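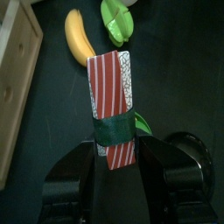

**Figure 2.** Wrist camera view from the Sepp cell: both fingers closed on the lower part of the ribboned gift box.

### 3.2 Looking after the gripper

I'll admit I spent more of January on the fingers than on the policy. Our Sepp cell at Mistow runs a two-finger gripper over a dark matte tabletop, and the wrist camera looks out past the fingers at whatever they're holding (Figure 2). Wrapped boxes turned out to be the fussiest thing we own -- squeeze too hard and the paper creases, go too soft and the box tilts on the lift.

So every 11 grasps the arm parks and I wipe both fingers with a damp cloth, then let them dry before homing. Every 300 I pull them off, check the mounting screws and redo the zero. We got through 253 grasps on the first set before the closing position drifted by 2 mm, and I'd blame my own lazy tightening for that one!

We aim low on the box, below the ribbon (satin is slippery stuff, and the grip there was never much good). The colour threshold we borrowed from the Jonlow cell kept losing the dark green against the table, so I retuned it under our own lights. The Zaltholm mount still needs a shim on the left side, and I recheck the camera angle whenever it comes off.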